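Celtine Dish Station: data card

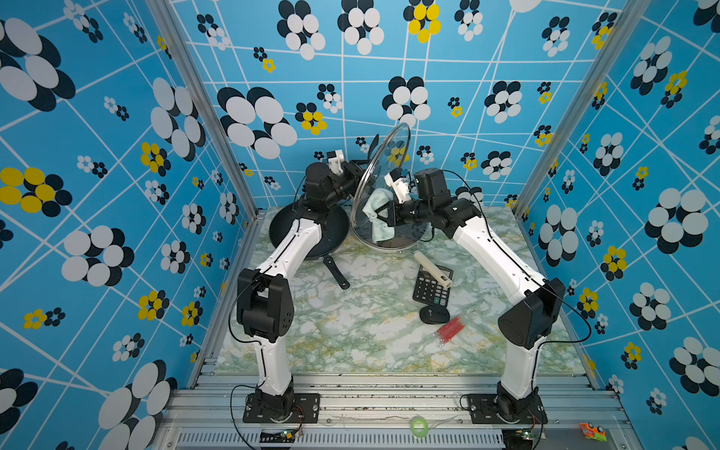 Two-arm cell, right gripper holding a cloth against a glass pot lid.

Summary
Celtine is a set of 314 recorded sessions of two robot arms handling cookware and small items. It was collected for the Gillari canteen kitchen, where the dish room is moving part of its wiping and sorting work to a two-arm station.

What changes for staff
The dish room runs 3 people per shift. With the station in use, 2 stay on washing and racking, and the third moves to prep after 2:00 p.m. Loading the table is still done by hand. Staff asked for a say in which items go to the arms, and lids came first on their list. Heavy stockpots stay with people.

Shift leads can pause the station at any time without giving a reason. Pauses are logged by hour, never by employee.

Contents
sessions/ joint positions and video
notes/ comments from dish room staff, names removed
splits/ 100 sessions held out for testing

Known limits
Lids and pans are overrepresented. Lighting does not match the dish room. Staff comments before October are short because the form had one line.

Not for use in
Setting work quotas, rating employees or deciding headcount.

Updates
New sessions are added on Thursday. Report bad files to the Drirkel desk with the session number.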